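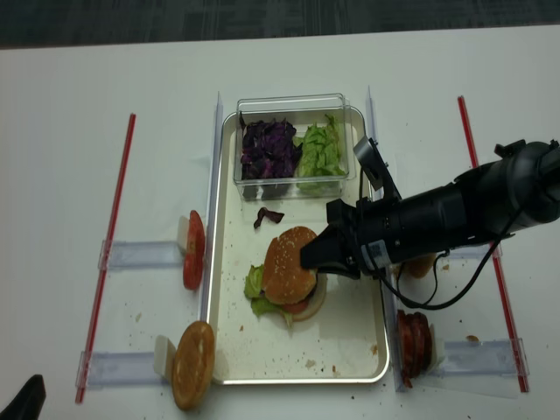 Progress report to the Darno small projects fund – October

Hi all, and thanks again for your patience with the paperwork last time! We're well into the second stretch of the Kvaran burger station now, and I'm happier with it than I was in the summer. The layout has finally settled down. The tray goes lengthwise in the middle of the table, the cabbage and lettuce share a two-part clear container at the far end, and the tomato and buns stand on edge along the sides.

You asked in your last letter why we keep everything upright. Mostly it's about reach – a slice lying flat is a pain to get hold of, and our tomatoes are thick. Standing them against the little white blocks gives you something to grab. 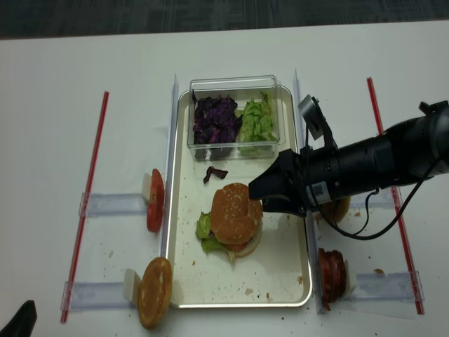

Photo: Kvaran project, Modesska workroom

We've made 583 burgers so far against the 1000 we promised you, which puts us a bit behind where I'd hoped to be (the bun delivery let us down for most of a week in the spring). On a good Wednesday we get through 29, on a slow one more like 15. Cleaning up takes longer than I budgeted for. Sesame buns shed like crazy, and the crumbs get all over the tray and out onto the table too.

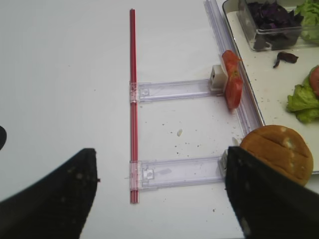 Holders and rails

The clear brackets clip onto the red rods, and we've kept that setup because it's quick to take apart and wash. I did try a heavier set from Varka and sent it back, so you'll see a refund in the accounts. The tomato is still the fussy one. Slices from a soft tomato fold over, so we've started buying firmer ones and they cost a little more.
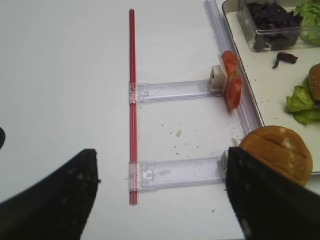
Tomato against the upper block, with the tray beyond the rail.

Spending is on track apart from the produce line, and I'd like to move what's left over from holders to cover it if you're okay with that. Next up are a second container so we can refill without stopping, a decent crumb brush (finally!) and the remaining burgers. I'll send the receipts separately, along with the updated budget sheet.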